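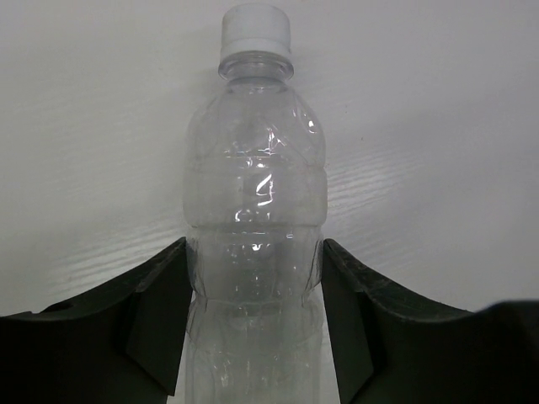
흰 뚜껑을 닫아 세워 둔 투명 생수병.

Erkholm 2층 연회실 전환 사업 중간 보고
수신: Trustura 외식공간 지원 담당
보고 구간: 착공 이후 2월 말까지

1. 요약부터

연회실은 문을 열었습니다. 정확히는 문이 열립니다. 지난 보고서에 적었던 '문이 벽지에 걸려 반만 열리는 문제'는 경첩을 바꿔 달아 해결했고, 그 과정에서 벽지 한 폭이 희생되었습니다. 벽지는 같은 무늬가 단종되어 비슷한 무늬로 메웠습니다. 손님들은 아직 알아채지 못했고 저희는 매일 그것만 보입니다.

승인받은 공정 가운데 바닥, 조명, 배선, 접이식 칸막이가 끝났습니다. 음식 승강기와 뒷계단 난간이 남았습니다. 보고 구간에 유료 연회를 13건 받았고, 그중 두 건은 칸막이를 쳐서 같은 저녁에 나란히 진행했습니다. 한쪽은 퇴임식, 다른 한쪽은 돌잔치였습니다. 칸막이 제조사의 방음 설명은 상당히 낙관적인 문장으로 판명되었습니다. 퇴임사 중간에 돌잡이 환호가 들어왔는데, 퇴임하시는 분이 본인에게 보내는 박수로 받아 주셔서 무사히 넘어갔습니다.

2. 공사

바닥은 원래 있던 마루를 살리는 쪽으로 신청서를 냈고 그대로 시행했습니다. 사포질을 하고 보니 창가 쪽에 예전 무대를 고정했던 자국이 남아 있었습니다. 메우자는 의견과 두자는 의견이 팽팽해서 결정을 미루다가 칠을 올릴 날이 왔고, 결과적으로 두자는 쪽이 이겼습니다. 신청서에는 '건물의 이력을 존중하는 마감'이라고 썼던 부분이니 문구와는 잘 맞습니다.

조명은 Oei의 조광식 벽등을 썼습니다. 밝기를 낮추면 분위기가 좋고 높이면 청소하기가 좋습니다. 중간 단계에서는 생선이 조금 회색으로 보입니다. 주방에서 정식 항의가 있었고, 연회 담당은 생선이 원래 그 색이라고 답했습니다. 양쪽을 2층에 세워 놓고 같은 접시를 보게 한 뒤 식사용 밝기를 한 단계 올리는 것으로 합의했습니다. 스위치 옆에는 손으로 쓴 표를 붙여 두었습니다. '식사', '건배', '귀가 권유'의 세 가지입니다.

배선 점검은 한 번에 통과했습니다. 이 문장을 쓸 수 있을 줄 몰랐기 때문에 따로 한 줄을 남깁니다.

음식 승강기는 예정보다 늦습니다. 승강로 안쪽 치수가 도면과 달랐고, 도면은 건물보다 자신만만했습니다. 새 운반함을 주문 제작으로 돌리면서 납기가 밀렸습니다. 그동안 요리는 사람이 계단으로 나르고 있습니다. 수프를 두 손으로 들고 올라오는 직원들의 표정은 신청서에 첨부했던 '우아한 동선' 그림과 거리가 있습니다. 연회 차림표에서 수프를 임시로 빼고 차가운 전채를 넣었더니 불만이 없었습니다. 승강기가 들어온 뒤에도 수프를 되돌릴지는 주방과 이야기 중입니다.

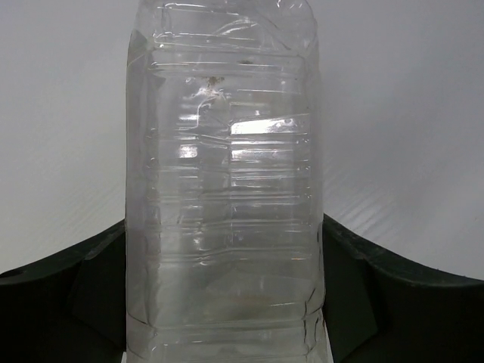

가로 주름이 촘촘한 투명 페트병의 몸통.

3. 예약과 운영

예약 장부를 Ikov로 옮겼습니다. 종이 장부는 계산대 아래에 그대로 있습니다. 공식적으로는 예비용이고, 실제로는 다들 종이를 먼저 보고 Ikov에 옮겨 적습니다. 이중 예약은 한 차례 있었는데 두 장부가 서로 상대가 틀렸다고 주장했습니다. 확인해 보니 종이 쪽이 맞았고, 종이를 지지하던 분들의 목소리가 그 뒤로 커졌습니다. 다음 구간에는 마감 시간에 두 장부를 맞춰 보는 절차를 두고, 어긋난 건수를 기록해서 어느 쪽을 버릴지 정하겠습니다. 어느 쪽을 버리게 될지는 이미 소문이 돌고 있습니다.

연회 담당으로는 신규 인력을 채용했고, 기존 홀 직원 여덟 명이 교육을 마쳤습니다. 교육 내용은 원탁 배치, 칸막이 여닫기, 알레르기 확인, 마이크 사용입니다. 마이크 교육이 가장 길었습니다. 직원이 못 다뤄서가 아니라, 건배사를 하시는 손님에게서 마이크를 돌려받는 요령을 정리하는 데 시간이 걸렸습니다. 현재 가장 성공률이 높은 방법은 케이크를 내보내는 것입니다.

코스는 세 종류로 시작했다가 두 종류로 줄였습니다. 가운데 가격대만 팔릴 것이라는 조언을 여러 곳에서 들었는데 저희 경우에는 가운데만 안 팔렸습니다. 손님들은 제일 싼 것을 묻고 제일 비싼 것을 묻고 나서 둘 중 하나를 골랐습니다. 없앤 코스에 들어 있던 구운 배 디저트는 찾는 분이 있어 비싼 쪽으로 옮겼습니다.

1층 식당 영업에 미친 영향도 적으라고 하셔서 적습니다. 위층에서 춤을 추면 아래층 유리잔이 미세하게 울립니다. 단골 한 팀이 자리를 창가로 옮겨 달라고 했고, 다른 한 팀은 무슨 행사인지 물은 다음 가을 모임을 예약하고 가셨습니다. 손익으로 따지면 이긴 것 같습니다만, 의자 다리에 펠트를 붙이고 무도곡은 저녁 9시까지만 받기로 했습니다.

4. 지난 보고서에서 지적하신 사항

가. 신청서의 좌석 수와 실제 배치가 다르다는 지적. 맞는 말씀입니다. 신청서의 배치는 손님이 의자를 뒤로 빼지 않는다는 전제로 그려져 있었습니다. 원탁 하나에 여덟 자리로 통일해 도면을 다시 그렸고, 서빙 통로를 양쪽 벽에 두었습니다. 수정 도면은 별첨했습니다.

나. 비품 구매 내역에 '기타'가 많다는 지적. 세부 항목으로 풀었습니다. 풀어 놓고 보니 기타로 묶어 둔 이유를 알 것 같은 품목도 있었습니다. 촛대 받침은 주문 착오로 필요량보다 많이 왔고 반품 기한을 넘겼습니다. 해당 금액은 지원금에서 빼고 저희 쪽 부담으로 돌렸습니다. 촛대 받침이 필요한 다른 수혜 업소가 있다면 연락처를 전해 주시기 바랍니다.

다. 홍보 문구에 Trustura의 지원 사실이 작게 들어갔다는 지적. 활자를 키웠습니다. 연회 안내지 뒷면에서 앞면으로 옮기기도 했습니다. 그 바람에 저희 상호가 조금 작아졌습니다.

라. 이웃 상가와의 소음 협의 기록. 옆 가게와 한 차례, 뒷집과 한 차례 만났습니다. 옆 가게는 소리보다 뒷문 앞에 세워 두는 납품 차를 문제 삼았고, 납품을 오전 10시 전으로 당기기로 했습니다. 뒷집은 음악은 괜찮은데 선곡이 마음에 들지 않는다고 했습니다. 선곡에 관한 협의는 진행 중입니다.

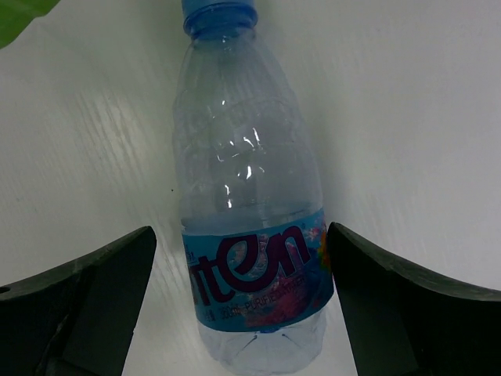

흰 탁자 위에 뉘어 놓은 생수병. 뚜껑은 반투명한 하늘색이다.

5. 예산

바닥과 조명은 승인액 안에서 끝났습니다. 칸막이는 설치비가 견적을 넘었고 초과분은 저희가 냈습니다. 승강기 항목은 운반함 제작비가 바뀌어 변경 승인을 요청드려야 합니다. 총액을 늘려 달라는 것은 아니고, 뒷계단 도장에 잡아 둔 금액의 일부를 승강기로 옮기는 안입니다. 뒷계단은 지금 색도 나쁘지 않습니다. 무슨 색이라고 부를지는 의견이 갈립니다.

연회 수입은 신청서의 예상보다 낮게 시작해서 뒤로 갈수록 올라왔습니다. 첫 달 실적이 특히 초라한데, 문이 반만 열리던 시기와 정확히 겹칩니다. 연회 한 건당 주류 매출은 예상을 웃돌았고, 돌잔치보다 퇴임식에서 높았습니다. 예약금 환불 기준을 느슨하게 적어 둔 탓에 취소 한 건을 전액 돌려드렸습니다. 기준은 고쳐서 예약 확인서 첫 장에 넣었습니다.

6. 다음 구간 계획

승강기 운반함 설치와 하중 시험을 먼저 합니다. 시험은 그릇만 싣고, 그다음 물을 채운 그릇을 싣고, 마지막에 주방장이 원하는 것을 싣는 순서입니다. 난간은 목공소 일정에 맞춰 연회가 없는 낮 시간에 작업합니다.

봄철 상견례와 회갑 문의가 들어오고 있어 점심 연회를 시험해 보려 합니다. 점심에는 창으로 해가 깊이 들어와 상석에 앉은 분이 눈을 뜨지 못하십니다. 얇은 커튼 견본을 받아 두었고, 비용은 비품 항목 잔액으로 감당할 수 있습니다. 견본 중에는 벽지와 어울리는 것이 있습니다. 메운 쪽 벽지와 어울립니다.

연회 손님에게 돌리는 설문지도 고칩니다. 지금 양식은 질문이 너무 많아서 대부분 첫 장만 쓰고 뒷장에는 아이들이 그림을 그려 놓았습니다. 그림은 대체로 호의적이지만 집계할 방법이 없습니다. 새 양식은 음식, 응대, 소리, 다시 올 생각이 있는지까지만 묻고 한 장으로 끝냅니다.

7. 요청드리는 것

승강기 항목 변경 승인을 다음 정산 전까지 부탁드립니다. 운반함 제작처가 착수금을 받아야 움직입니다.

현장 방문을 하신다면 저녁 연회가 있는 날로 잡아 주십시오. 오후 5시에 오시면 상차림부터 보실 수 있습니다. 조명은 '식사' 단계로 맞춰 두겠습니다.

별첨: 수정 배치도, 비품 세부 내역, 칸막이 설치비 영수증 사본, 이웃 협의 기록(선곡 건 제외)

Erkholm 연회사업 담당 드림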